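Bedroom Linens, Upstairs Back Room -- Gallery

This page records the soft furnishings in the upstairs back room at Ollham, a two-story rental house that was refitted over the winter. The list below covers the bed, the covers, and the loose pieces kept with them. It is meant for anyone who has to change the bed, order a replacement, or work out which shelf a thing goes back to. Sizes are in inches unless marked. Item numbers match the tags sewn into the hems, where a tag survived the wash.

The hall closet and the front bedroom are on separate pages. Towels are not covered.

Mattress and base

The base is a slatted frame with a center rail. Slats are held by a webbing strap on each side and should be checked for spread twice a year. The mattress is a medium-firm foam and spring type, 10 inches deep, bought new from Volline. Turn it head to foot in June and again at the new year. It has one sleeping side and should not be flipped over.

Mattress cover

Quilted, pale pink going to cream. Gray diagonal stitching across the whole top face, forming diamonds and squares. The cover goes on before the fitted sheet. Wash alone, warm, with the spin set low. High spin pulls the filling toward the seams, and it does not go back without a lot of hand work.

Stock number for a replacement is 3779. The supplier closed out the pink and cream shade and now sends plain white under the same number, so ask before ordering if the color matters.

Floral cloth

Orange ground with a dense black print: flowers with layered petals, broad pointed leaves, curling vines. Cotton, plain weave, 108 long by 60 wide when opened out. Bought as a cut length from the Akbulut remnant table and hemmed at home. It serves as a bed throw in warm months and as a dust cover the rest of the year.

Fold lengthwise, then lengthwise again, and press the fold flat with the hand before turning the ends in. Folding end to end first gives a thick block that slides off the shelf.
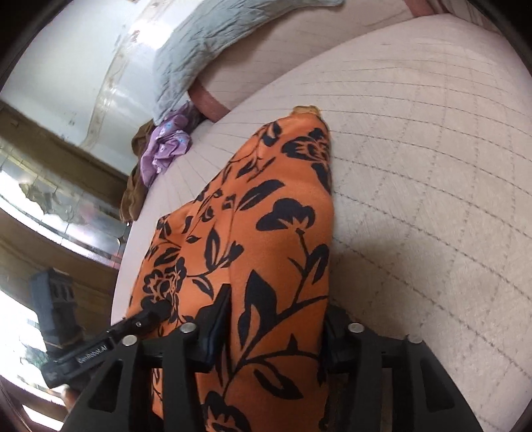 Wayne Bélanger wrote in to say that the lengthwise fold is right for shelf storage but hard on a dark print over time. Black dye on an orange ground wears first along a fixed crease, he says, and a cloth kept in the same fold for two or three years will show a pale line there. He moves the fold over by a hand's width after each wash and has one from the same remnant table that still looks even. He also prefers a cool iron on the back face only.

The advice on moving the fold has been added to the care card. The ironing note has not been tested on this cloth, which is usually put away unironed.

Light blue bedding

Kept at the head of the bed. Creases easily and holds the creases, a known trait of the fabric and no reason to send it back to the laundry. Shake out from two corners and leave over a rail for an hour. Tumble drying on low takes out most of the wrinkles but shortens the life of the edge binding.

Sheets

Two fitted, two flat, all white, Ledero brand, 124 thread count. This is a low count and was chosen on purpose -- the sheets dry in one afternoon on the indoor rack and stand up to hot washing. Fitted sheets have elastic at the corners only. The pair with blue thread at the hem is the older one and is slightly short after shrinkage, so it needs to be pulled on from the foot end.

Storage

All loose pieces go on the middle shelf of the closet in the same room. The shelf is 14 inches deep, and anything folded wider than that stops the door from closing. Order from left to right: sheets, spare pillowcases, floral cloth, winter blanket in its bag. Cedar blocks are at the back and get sanded lightly when the smell fades. Do not store the mattress cover on this shelf. A spare, if one is ever bought, goes in the chest on the landing.

Changing order

Strip everything down to the mattress cover and leave the window open for half an hour. Check the cover for loose stitching along the sides, where it rubs against the frame. Fitted sheet, flat sheet, blanket if the season calls for it, throw last. One person can do the bed in around 6 minutes with the pieces laid out beforehand.

Repairs to date

Mattress cover: one side seam resewn by machine, gray polyester thread.
Floral cloth: short hem redone at one end.
Sheets: elastic replaced at two corners on the older fitted sheet.
Winter blanket: none.

Corrections to item numbers can be sent through the house notebook on the landing or by the contact form. The front bedroom page is next.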